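Fruit wallpaper

Fruit wallpaper is wallpaper printed with a repeating pattern of fruit, and I've been hanging it, stripping it and reading up on it for 20 years now, so when the folks who run this little wiki asked for an entry I said yes before they finished the sentence. I'll stick to the basics and try not to wander off (no promises!). Most of it applies to any printed paper, but fruit has some habits of its own.

What counts as fruit wallpaper

Pretty much anything where the fruit is the main thing you see. Apples, lemons, cherries, pears, pomegranates, strawberries. Vines with the odd grape hiding in the leaves usually get filed under botanicals, and I go along with that, though I grumble. Some collectors want the fruit to be drawn realistically and call the flat, simple kind "kitchen paper." I like kitchen paper. A plain apple with a stem and a leaf or two does the job just fine, and it reads well from across a room.
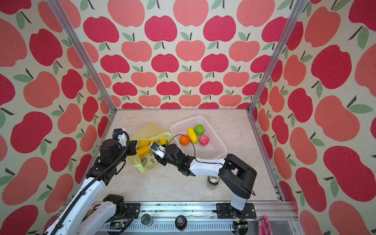

The word to learn is "repeat," meaning the distance down the roll before the pattern starts over. A small repeat is easy on your wallet and your nerves. A big one looks grand on the sample card and then eats paper like you wouldn't believe, because every strip has to be slid up or down to meet its neighbor and the leftover goes in the trash. On my own pantry in Folstead I bought 11 rolls of a big lemon pattern and still ran short behind the door.

Straight match and drop match

In a straight match, the fruit lines up directly across from one strip to the next. In a drop match, each strip is shifted down, usually by half the repeat, which spreads the fruit in a staggered way and keeps your eye from catching stripes. Designers love a drop match for round fruit. Beginners hate it, and I did too, right up until a neighbor told me to cut from two rolls at once, odd strips from one and even strips from the other. Saved me a whole afternoon!

Color

Reds are the tricky ones. Older red inks could fade toward pink or brown in a sunny window, so a kitchen wall facing south might have two different crops on it by the time you move the fridge. Modern papers are a lot better, but I still check the lightfastness mark on the label. Backgrounds tend to be white, cream or a pale gray. Dark backgrounds come and go. I had navy with oranges in a hallway once and loved it for exactly one winter.

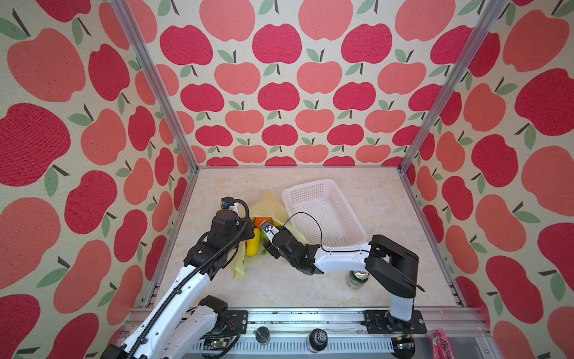 Makers and patterns

The one I know best is Grimell, a small printer whose pear pattern, Vurninach, was sold in 200-foot trade rolls as well as the regular kind. It has a drop match and a slightly rough surface that hides bumpy plaster, bless it. Twal came later and does peel-and-stick, mostly citrus. I find it stretches if you pull too hard on a warm day, so hang it slowly and let it sit overnight before you trim.

Care

Check the label before you wipe anything. Papers marked washable can take a soft damp sponge, and plain uncoated paper really can't. Grease spots near a stove will sometimes lift with a bit of white bread rolled into a ball, which sounds silly and works more often than you'd think. Keep your spare roll somewhere dry, and write the batch number on the inside of a closet door. My leftover lemon is still under the bed.

Last updated 2019-03-01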